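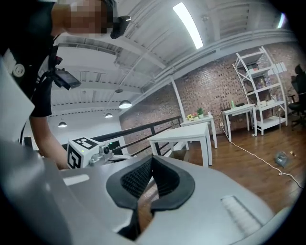

*Fig. 1. White-painted beams and ductwork overhead, black metal railing at the back, lower space beyond it.*

# Unit 4: Ceilings you can see into, and floors that stop

Pleveslow Building Studies, intro course on reading interiors
Notes for the March sessions

Okay, we've done walls and we've done doors, and now we get to my favorite unit, which is the top and the edge of a room. By the top I mean the ceiling, or whatever you get when there isn't a finished ceiling. By the edge I mean any place where the floor ends in the air and something has to keep people from walking off it.

Bring a tape, a pencil and the gray worksheet. Read Kuhlmann chapter 3 before class if you can (skip the part on vaults, we won't touch vaults until summer). If you missed Unit 3, Joscha Fröhlich has the spare handouts in the print room.

## 1. Ceilings left open

Most of you grew up with flat ceilings at home and drop ceilings at school. An open ceiling leaves the structure and the services in plain sight. Fig. 1 has the usual ingredients: beams, ductwork, a long fluorescent tube, and a lot of height above people's heads.

When you sketch a ceiling like this, draw in this order:

1. Structure first. Beams, joists, trusses, whatever is holding up the roof or the floor above.
2. Then the ducts, because they're big and they'll cross your beams at awkward places.
3. Then lights.
4. Then pipes, sprinklers, conduit and cable trays, if there are any. Small stuff last!

I've watched so many people start with the lights. I get it, they're bright and your eye goes straight there. But lights get hung from other things, so if you draw them first you end up erasing half the page to fit a beam in behind.

**About paint.** White paint on beams and ducts is very common, and you should be able to say a few things about why somebody might choose it. It bounces light back down into the room. It also makes a mess of different parts read as one surface, so your eye stops picking at every bracket. Black does something else: the whole ceiling sort of drops out of view and you notice the lights and the furniture more. Neither one is "right." I like white in a workroom and black in a restaurant, and Renzo Galli, who teaches the other section, will tell you I have that backward.

Paint also hides things from you as a surveyor. Once a beam is painted you can't always tell steel from wood at a distance, or an old duct from a new one. Write "painted beam" on your sheet and leave the material blank until you've been close enough to check. A blank costs you nothing. A wrong guess gets copied onto three drawings and then somebody orders the wrong fasteners.

**About diagonals.** Beams and ducts look diagonal from nearly anywhere you stand unless you're square to the room. Look at Fig. 1 again: from that spot the ductwork and the light tube both run on a slant. Please don't draw them slanted on the plan! Walk until you're lined up with a wall, look up, and check whether the duct is parallel to that wall. Then draw it on the plan the way it runs.

## 2. Lighting from up high

A light hung up in a tall room has a long way to go before it gets to your table. Two things follow.

First, you lose brightness on the work surface. For our exercises the target at table height is 300 lux for general work. You'll want more than that for fine work, like soldering or sewing, and you'll probably get it from a task lamp. At the Sturnetti building last term our group measured 597 lux directly under a fixture and a good deal less by the wall, so please take more than one reading. Put the meter flat on the table, step back so you don't shade it, and wait for the number to settle.

Second, a long tube gives you a long, soft-edged shadow in one direction and a sharper one in the other. Hold your pencil upright on the paper, then lay it flat and turn it. You'll see what I mean in about two seconds, and I think it's the best free demo in the whole course.

Things to note on the worksheet for each fixture:

- which way it runs compared with the nearest beam
- how it's held up (chain, rod, cable, fixed straight to the structure)
- whether a duct or beam gets between it and the floor
- whether you could change the tube with a stepladder, or if you'd need a lift

That last one gets left out all the time. Go look up and ask yourself how you'd get there.

## 3. Railings and the edge of the floor

Now the part with consequences. The railing in Fig. 1 is the kind I'd like you to think about all week: black metal, vertical posts, horizontal rails, with a lower space on the far side.

Some words, so we're all using the same ones:

**Guard.** The whole barrier at a drop. People say railing and so do I, but your textbook says guard.

**Post.** Vertical, fixed to the floor or the edge of the floor. Takes the load when somebody leans.

**Rail.** Horizontal. The top rail is the one you lean on, the ones under it are mid rails.

**Infill.** Whatever closes up the space between the posts. Could be more rails, could be thin bars, mesh, glass or a solid panel.

**Toe board.** A low strip along the floor edge that stops a dropped screwdriver from rolling off onto someone below. You won't find one everywhere.

Measure the height from the finished floor to the top of the top rail, and do it in at least three places. Floors aren't level and neither are railings. Lajos Oláh's group got 38 inches at one end of a run in our practice stairwell and something different at the other, and both numbers belong on the sheet. Don't average them. We'll compare your heights with the local code table in class, and you'll need to know what kind of building you're in before that table makes any sense.

Then measure the gaps. Between posts, between rails, and between the bottom rail and the floor (people forget that one). Horizontal rails are easy to look through and easy to weld, and they're also easy for a small child to climb like a ladder. In a workplace that may be fine. In a library with a kids' corner I'd want to talk about it.

**Please don't lean on a railing to test it.** Put a hand on the top rail and give it a gentle push and pull while you stand well back with both feet flat. If it moves, write down where, and tell me before you go on to the next one.

## 4. Looking through

One more idea and then you can go get coffee. A railing with open infill lets you see from the upper floor down into the lower space, and a tall ceiling carries on over both. So where does the room end? On the plan you have to draw a line at the edge of the floor. By ear it's different — noise goes straight over a railing, and so do warm air and the smell of somebody's lunch.

Itsuki Amano made a nice drawing of this in Vandbridge, a section cut right across the edge, with the sound shown as pencil shading on both sides. It's pinned up by the plotter. Have a look, because your second sheet should be a section too.

## Homework

Pick any room with an open ceiling or an edge with a railing (both would be great). Then turn in:

- one ceiling sketch, drawn in the order from part 1
- one section through the railing, with heights and gaps
- lux readings at table height in five spots, marked on a small plan
- a half page in your own words about what the paint does for the room

Keep it to 11 pages at the very most, and I'd be happy with four. Yasir Janjua is in the drawing lab from 2 p.m. if you want a second pair of eyes on your section before you ink it. The good tape measures are in the second drawer, and the yellow one reads short, so leave it where it is.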